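**Serving tray**

A serving tray is a shallow, portable platform with a flat base, used to carry food, drink or tableware. Most trays have a raised edge that keeps objects from sliding off. The term covers household trays, food service trays and fixed-use trays such as those set permanently on a table or counter. Baking sheets, seed trays and document trays share the general form but are usually treated separately.

## Terminology

In trade use, the flat part of a tray is the *bed* or *field*, and the raised part at its edge is the *rim*, *lip* or *gallery*. The last term is normally kept for a rim that stands upright and is pierced or made as a separate piece. A *salver* is a tray without handles, historically of metal and often footed. A *waiter* in older American inventories can mean either a small salver or a rack, and the sense has to be taken from context. A *charger* is a large plate and falls outside the category, though catalogs mix the two.

The distinction between a tray and a platter is functional. Food is placed directly on a platter, while a tray carries vessels that hold the food. Sandwich and pastry trays are a long-standing exception.

## Construction

### Bed

The bed has to resist bending under a load carried from the ends. Deflection depends mainly on thickness and on the span between the hand positions. A molded tray often has a slight upward crown, so that it flattens when loaded. Ribs on the underside serve the same purpose but hold water after washing.

### Rim

Rims are made in four common profiles:

- **Flat or stepped** – a narrow ledge at a low angle to the bed. Stacks tightly and gives little retention.
- **Rounded** – a continuous curve from bed to edge. Easy to wipe; no inside corner to trap residue.
- **Rolled** – the edge is turned outward and under. Standard in sheet metal, where it stiffens the piece and hides the cut edge.
- **Upright** – a vertical wall joined to the bed at a right angle. Typical of joined wood trays.

Rim height involves a tradeoff. A tall rim holds vessels in place but makes it harder to slide a plate off, and it raises the stack height in storage. Service trays for restaurants tend toward low rims for this reason.

### Handles

Handles are cut through the rim, attached to it, or left out. Cut-through handles need a rim tall enough to leave material above and below the opening. Attached handles are fixed with rivets, screws or brazed joints, and the joint is the usual point of failure. Trays carried on one palm, as in table service, have no handles and are mostly round or oval.

## Materials

**Wood.** Solid wood trays are joined at the corners with miters, dovetails or finger joints. The bed is commonly a thin panel set loosely in a groove, which lets it move with changes in humidity. A panel glued on all four sides will tend to split or cup. Turned trays are made from one blank and are limited by the width of stock.

**Lacquered and japanned ware.** Lacquer seals the surface against water and mild acids. East Asian lacquer trays use the sap of the lacquer tree in many thin coats. European japanned ware imitated the finish with oil varnishes baked onto sheet iron or papier-mâché.

**Metal.** Silver, brass, copper, tinplate, aluminum and stainless steel have all been used. Stainless steel dominates in medical and institutional settings. Aluminum is lighter but marks other surfaces unless anodized.

**Plastics.** Melamine, ABS and polypropylene trays are pressed or injection molded. Melamine is hard and takes printed decoration well, but it chips at the edge and isn't suited to microwave ovens. Polypropylene tolerates dishwashers and flexes under load. Fiberglass-reinforced polyester is used where stiffness is needed at larger sizes.

**Fiber and wicker.** Woven trays are light and give good grip to the hand but poor support to stemmed glassware. They are usually fitted with a wood, glass or cloth bed.

## History

Flat carrying boards are hard to trace, as wood seldom survives and a plain board leaves no clear sign of its use. Footed and rimmed trays in lacquer are known from early China, where individual portions were set out on a tray for each diner. Comparable individual trays became a lasting feature of formal dining in Japan and Korea, some of them on legs and serving as the table itself.

In Europe, large silver salvers were display pieces before they were tools. The growth of tea and coffee drinking created demand for a tray that could hold a full set of cups, a pot and a sugar bowl, and the handled tea tray dates from this period. Japanned iron lowered the cost, and by the nineteenth century trays were ordinary household goods.

The self-service cafeteria changed the object again. Trays had to stack, slide along rails and survive machine washing. Rectangular molded types with rounded corners became normal, and compartment trays removed the need for separate plates.

### Trastthorpe pattern

The Trastthorpe pattern is a regional example of the japanned type, with an oval field, a low rolled rim and a black ground. The pattern books of the Clunach works list 380 decorated designs, of which 40 are oval. Gülizar Yurt, in her survey of the works, attributes the consistent rim width to a single set of swaging tools kept in use after the firm passed to Nowakowski. Production ended when the works turned to enameled hollowware. Unmarked pieces are difficult to separate from those of neighboring shops, and several attributed on style alone have been withdrawn.

## Sizes

No single standard applies to household trays. Institutional sizes are set by rack, trolley and dishwasher dimensions, and a buyer generally matches new stock to existing equipment. The Wornis cafeteria tray, for instance, measures 459 mm on its long side to suit the maker's own rack, and stock from other makers doesn't always seat in it. The model number, 2802, is molded into the underside and doesn't encode a dimension.

## Arrangement and use

When a tray is carried by hand, heavy items go near the carrier's body or over the supporting palm, and tall items toward the center. Unloading starts from the outside in alternating order so that the balance point stays put. Cloth, rubber or cork liners increase friction. A damp napkin is a common improvised liner.

At the table, a tray may stay in place as a base for small vessels and utensils. Practice differs by region and by meal. Bowls are set on the tray in some services and beside it, on their own saucers, in others. Chopsticks are laid on a rest, across a bowl or along one side of the tray.
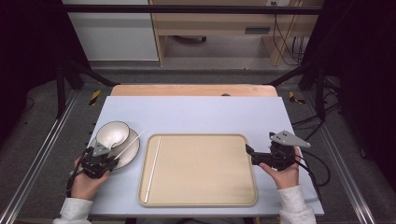 *Page last changed: Tuesday · Category: Tableware*

## Care

Wood trays are wiped with a damp cloth and dried at once. Soaking raises the grain and can loosen glued joints. Oil finishes are renewed when water no longer beads on the surface. Lacquer is kept out of direct sun, which dulls it and can cause fine cracks.

Japanned iron should be dried with particular attention to the rolled edge, where water collects and rust begins under the finish. Abrasive cleaners remove the decoration. Stainless steel tolerates most detergents but can pit in contact with chlorine bleach.

Scratched melamine holds stains and is normally replaced. Plastic trays that have warped in a dishwasher can't be reliably flattened.

## See also

- Butler's tray
- Compartment tray
- Lazy Susan
- Papier-mâché
- Tea set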